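Search this encyclopedia Go Advanced search

Wurkerham Print Workshop

The Wurkerham Print Workshop is an artist-run printmaking studio and gallery best known for its large woodcuts and for the lively exchange of ideas among its members. 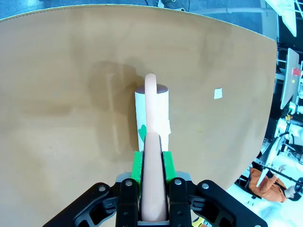

Origins

The workshop grew out of a set of evening classes in relief printing taught by Apolinar Espinoza in the old Erdem bakery, a brick building beside the river in Wurkerham. Espinoza had trained as a sign painter and came to woodcut late, but his classes quickly drew a loyal crowd of students, teachers, bus drivers and retired typesetters. When the bakery lease came up, the class took it over together and named the place after the town.

The first press was a secondhand proofing press bought from a newspaper that was closing down. It was heavy, stubborn and wonderfully accurate, and members still use it for small editions. A second, much wider press was built to order by the local machine shop Zolteck, and it changed what the workshop could do. Blocks as long as a door could now go through in a single pass, and the huge, crowded street prints for which the group is known date from this period.

Style and technique

Most work from the workshop is relief printing, chiefly woodcut and linocut, with a smaller amount of drypoint. Members tend to cut directly into the block from a loose brush drawing, leaving tool marks in the open areas. The result has a restless, vibrating background that viewers often recognize right away.

Color is usually handled by the reduction method, in which one block is cut and printed again and again, each stage removing more of the surface. It is a thrilling way to work, as there is no going back once a stage has been cut! Editions are small for this reason. A typical reduction print from the workshop runs to 21 copies, while the black-and-white street prints have been issued in editions of up to 150.

Paper has been a steady subject of debate. Espinoza favored thick cotton sheets, dampened overnight. Younger members moved toward thin mulberry papers that can be rubbed by hand with a spoon, which let them print at home and bring the sheets in for drying and trimming.

Khải Từ and the Protent series

The member with the widest following is Khải Từ, who joined as a student and later ran the Saturday class. Từ's Protent series takes its name from a word the artist found painted on a warehouse wall, with the rest of the sign worn away. The series shows market stalls, awnings and tarpaulins seen from high windows, packed edge to edge and printed in only 2 inks, a warm black and a thin blue-gray that is laid over it while the first layer is still tacky.

The series is a joy to look at up close. Folds in the cloth turn into rivers and field lines, and tiny figures shelter in the creases. Reviewers compared the early sheets to maps, a reading the artist was happy to encourage in later ones by adding false place names along the margins.

The Long Wall exhibition

The Long Wall is the workshop's open exhibition, held each February in the gallery above the press room. Prints are hung unframed with magnets on a single run of steel sheeting, in the order in which they arrive, so a first-time printer may find a sheet next to one of Espinoza's. There is no selection panel and no prize. The largest showing so far included 710 prints, and the line had to continue down the stairs and into the yard, where the last sheets were hung under the bicycle shelter.

Visitors may handle a set of proofs kept on a side table, a popular custom that began when a school group asked to feel how deeply the paper had been pressed.

Critical writing

Members have always written about one another's work, sometimes fiercely. The workshop's newsletter, a single folded sheet, carries one long review per issue alongside notes on ink and tool sharpening. Espinoza's essay on why a print should smell of oil is the most reprinted of these. Từ answered it in the following issue with a defense of water-based inks, and the two pieces are now usually read together.

Collections

Prints by members are held by the Wurkerham town library, which lends framed works to cardholders, and in a number of private collections. The workshop keeps one signed copy of every edition in flat drawers in its upstairs room, together with canceled blocks from the reduction prints. The drawers can be viewed by appointment.

See also: Woodcut; Linocut; Reduction printing; Artist-run space

This page was last edited on 18 Oct 2021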